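Neighborhood Talk > Crime and Safety > Garage break-ins off Lakberg Road

porchlight_dee
Ok so has anybody else on the Lunstead side had their garage gone through? We got hit sometime between midnight and 5 am. They took my husband's socket set, a leaf blower and (why??) a half bag of dog food. I filed a report online and got a number back, then nothing. My neighbor two doors down lost a bike the same night. I know it's not the crime of the century but I haven't slept great since.

rolland_st_mike
Sorry to hear it. We had the same on Rolland Street in February, side door popped with a pry bar. They got a chainsaw I paid 418 bucks for. Insurance has a 500 deductible so guess how that went.
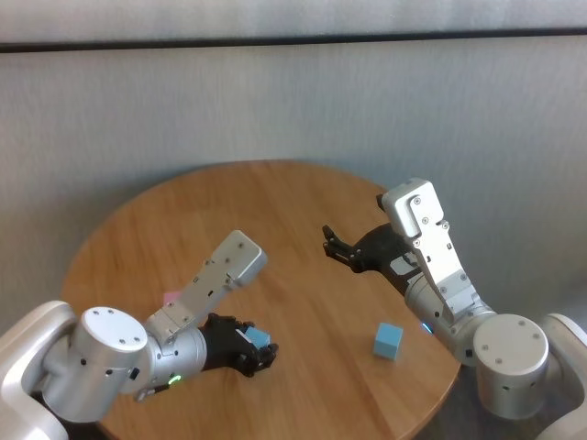 What I did after was put a plate over the latch and swap the short screws in the strike for three inch ones. Took me one evening. Can't say it would stop a determined guy but the door feels a lot more solid. Also get the serial numbers off anything you still have and write them down somewhere that isn't the garage.

kettle_and_fern
Dee, did you leave the car outside with the opener clipped to the visor? That's how they got into my sister's place. No damage on the door at all.

porchlight_dee
Ugh. Yes. Car was in the driveway and I'm pretty sure it was unlocked. The opener is still there, though, so I never thought of that.

kettle_and_fern
They don't need to keep it, they just press it and put it back. Keep it in your purse from now on.

BristonBill
Not to be that guy but half the break-ins on this board are unlocked cars. Lock your car. We don't need three new cameras on every block and a private patrol, which is where these threads always end up.

rolland_st_mike
Bill my door was locked, it had a deadbolt, and they broke it. Read the post.

BristonBill
Fair enough, I skimmed. I still think the patrol idea is a waste. They wanted 70 a month per house when Briston looked into it and all we'd have gotten was a guy driving through twice a night with his flashers on.

Sandrine Pruvost
I'm the block contact for Lunstead, for those who don't know me. I talked to the desk officer this morning and she said to please call on the non-emergency line as well as doing the web form, even for small stuff. The web reports go in a queue and they don't always get matched up with others from the same night. Dee, ask your neighbor with the bike to call too and give them your report number – that way they're looked at together. 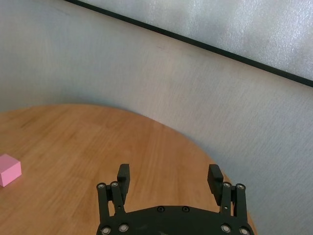

She also asked for any doorbell video from between 2 and 4 am. Don't post faces on here please. We had that mess last year where someone's nephew got called a thief for delivering papers, and I'm not doing that again.

kettle_and_fern
I have a clip at 3:19 of a light colored pickup going by really slow with the lights off. Can't read the plate. Is that worth sending?

Sandrine Pruvost
Yes! Send it. Let them decide.

BristonBill
Could be the newspaper guy again lol

tomato_cages
Solène Baudry on the next street over told me she found a leaf blower behind her hedge, orange one, no idea whose. Dee, what color was yours?

porchlight_dee
Orange!! With a strip of blue tape on the handle. Can you ask her about the tape? I can walk over after dinner.

tomato_cages
Just texted her, will post when she answers.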